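Home | Forums | Matchday | Fixtures | Members | Log in

Tirnora v Oleck – did we deserve that?

touchline_moaner
Lost by 7 at home to a side who arrived with one substitute and a bag of oranges. I've watched this club since I had hair and I've never seen a back line drift like it. Whoever told them to sit deep after half-time wants a word with himself.

AshokShakya
That was me. We sat deep as both centres were carrying knocks from the Bawa game. Had we pushed up, you'd be on here moaning about losing by 40.

touchline_moaner
I'd have enjoyed the variety.

bunico_end
Fair play to Ashok for answering. I still don't agree though. Oleck's fly-half couldn't tackle in January and he can't tackle now, and we ran at him 2 times all match. My mum spotted it, and she was there for the burger van.

PropForward7
Disagree with the lot of you. The scrum was good, the line-out was good, the kicking was shocking. Sort the kicking and we win, sitting deep or not.

bunico_end
The line-out was good? Which match were you at?

PropForward7
The one where we won our own ball. You were in the queue with your mum.

AshokShakya
Right, before this turns into the usual. Indoor sessions for anyone who wants them, backs especially. Hall rules for new faces:

1. Clean trainers only, no studs. It's a wood floor and the hall people are fond of it.

2. Keep kicks below head height and away from the walls. 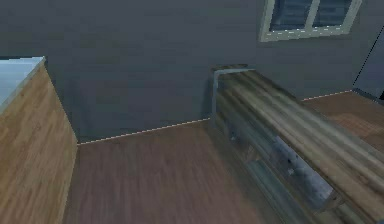 3. Bring your own water. The tap tastes of pennies.

4. If you're injured, come and hold a tackle pad anyway.

touchline_moaner
Are supporters allowed in to watch?

AshokShakya
Only if they hold a pad.

touchline_moaner
I've got a bad shoulder.

PropForward7
See rule 4.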